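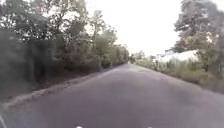 Flilis

Category: Roads and Roadsides
Road: Vadasance Road, Grulcombe side
Status: Open, waiting on second visit
Subject: Night driving on Vadasance Road, missing edge lines and a low tree

Original request

Hello, and thank you in advance to whoever picks this one up. I know your inbox must be full this time of year, with everyone getting their driveway culverts looked at before the leaves come down, so I'll try to keep it tidy, though I'm told I'm not very good at that.

I'm writing about the long straight part of Vadasance Road, the part that climbs ever so gently once you've left the Noguchi turnoff behind you. I've driven it for years and I'm fond of it. In the morning, with the green closing in along both sides, it's about the nicest stretch of pavement we've got out here. After dark it's a different story. There are no painted lines on it, no center line and no edge lines either, and with the old gray asphalt running off into pale dirt and gravel you can't easily tell in the headlights where one stops and the other starts. Twice now I've put a wheel off onto the shoulder when somebody came the other way, and I was going slowly both times.

The other thing is the big tree, the one with the heavy dark canopy that leans out over the roadside. My neighbor's horse trailer has brushed it, and so has the feed truck, going by what the driver told me. The bushes underneath are thick, and they make that side very dark at night.

What I'm asking for, if it can be done: edge lines, a trim on that tree, and a look at the lip where the asphalt meets the gravel. I'd be glad to talk about any of it. Evenings are best.

Reply from the roads desk

Thank you for getting in touch. We've logged this as one ticket with two parts, roadside trees and pavement edge. Line painting goes to a different crew and we'll copy them in. Could you tell us where the tree is, measured from the Noguchi turnoff, and which way you were traveling when you went onto the shoulder? Please also let us know whether the trouble is the same in all weather.

Flilis, update

Happy to. I went out after supper and did this properly, or as properly as a person can with a garden wheel and a flashlight. The tree is 1000 feet past the Noguchi turnoff, on the left as you drive away from Grulcombe. If you get to the thinner tree with the paler leaves, the open one you can see sky through, you've gone too far and should turn around. There's a slender trunk standing close to the verge near the foot of that one, and I've used it as my landmark for so long that I forget other people don't.

Both times I was headed home, so toward Grulcombe, and the shoulder I went onto was the other one, on my right. Sorry, I should have said so the first time. The tree and the shoulder trouble are on opposite sides when you think of it that way, but it's the same stretch.

As for weather, I've now paid attention on a few different evenings, and I can report the following.

Clear evening, low beams: hard to see the edge. Better when I slowed right down.

Clear evening, high beams: much better on my own, no use at all with a car coming, which is when I need it.

Rain: worst of the lot. The asphalt shines and the gravel goes darker and the two look like one thing.

Early morning, sun just up: no trouble whatever. A lovely drive.

I also did what you'd probably have told me to do next and checked my own headlights. One was aimed a bit low. The garage set it straight, and that did help some, so put that down as a partial fix on my end. I cleaned the windshield inside and out as well – it needed it.

Reply from the roads desk

That's very helpful, thank you. We had the location down as the County Road 71 end, so your measurement has saved somebody a trip. An inspector will stop by during daylight hours. You don't need to be there. In the meantime, please don't trim anything yourself, even small branches.

Flilis, update

I wouldn't dream of it. My ladder days are over.

One thing for the inspector, if this reaches them in time. The verge is a pleasant enough strip to walk on but it's dusty, and there are little tufts of grass and low weeds along it that hide the dips. Sturdy shoes. The best place to leave a truck is back at the turnoff, where there's a wide gravel apron by the Flilis mailbox (that's us, and you're welcome to use it).

Reply from the roads desk

Inspection done. Notes from the visit, copied here so you have them:

Overhang: confirmed, referred to the tree crew for a clearance cut on the road side only. Tree to stay.

Brush beneath the tree: will be cut back on the same visit.

Pavement edge: low spots found, deepest drop measured at 6 inches. To be filled with gravel and graded.

Pavement surface: worn, but sound. No patching scheduled.

Lines: the painting crew doesn't normally mark roads this narrow down the center. Edge lines are under review. Reflective posts have been suggested as a stopgap and we'd welcome your opinion.

Flilis, update

Well, that's more than I'd hoped for, and please pass along my thanks. I'm especially glad the tree is staying. It gives the only decent shade between here and Grulcombe.

Posts would be fine with me. I asked up and down the road, and the only worry I heard was about mowing around them, and whether a hay wagon would still get by. If they could be set well back in the dirt, I think everyone would be satisfied. I'd start them at the Noguchi end, where you come off the lit part and your eyes haven't settled yet.

Reply from the roads desk

Noted, and sent on to the sign shop. The tree crew has your stretch down for September, starting at 7 in the morning. Expect flaggers and short waits. Gravel work will follow on a second visit, and we'll keep this ticket open until that's finished.

Flilis, update

Tree crew came and went, and a very polite bunch they were. The trailer passes without touching now. I drove it again last night on low beams and the left side is a good deal less gloomy, though the gravel edge is as hard to pick out as ever, so please do leave this one open. I'll write again after the first rain once the gravel's down.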